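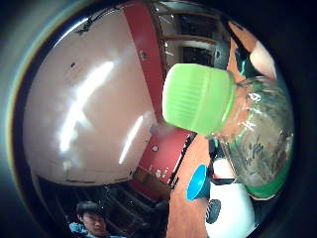
A capped bottle seen from the Skirnden handheld gripper at close range.

News > Technology > Robotics

Monday, June 17, 2024
By Flora MacBrayne

Skirnden has put its handheld gripper kit on general sale, opening orders to schools, workshops and small labs that want to record hand tasks for training robot arms.

The kit, called Cuno, is priced at $3,659 and includes the gripper, a wide-angle camera that mounts above the fingers, a charging dock and a licence for the company's recording software. A second gripper for two-handed work costs a further $1,923.

A person holds the gripper and does an ordinary job with it, such as picking up a bottle or clearing a table. The camera records the view from the tool, and the software turns the session into files that can be used to train an arm fitted with the same fingers.

Skirnden sold the kit only to selected customers before this month. The general release has softer finger pads and a lighter handle - both changes asked for by early users, the company said.

Buyers will need their own computer. The software runs on Windows and Linux, and there is no Mac version. Recordings are stored on a removable card and can be copied across by cable. The battery can be swapped without tools.

The fisheye lens takes in a wide area around the fingers but bends straight lines heavily toward the rim. A calibration board is packed in the box, and Skirnden recommends repeating the calibration whenever the camera is taken off its mount.

Carnegie, a mount that fixes the same camera and fingers to a robot arm, is sold separately. It fits two arm models at present, with a third to be added in October.

Zarnach, the Canadian distributor, is taking orders through its website and has the kit on display at its service centre. Delivery takes up to 72 hours for kits in stock. Second grippers are on back order, and the distributor has not given a date for them.

The warranty covers the gripper and camera for a year. Finger pads are treated as wear parts and are not covered - replacements are sold in pairs.

A rental program for schools is planned, but Skirnden has not set a price.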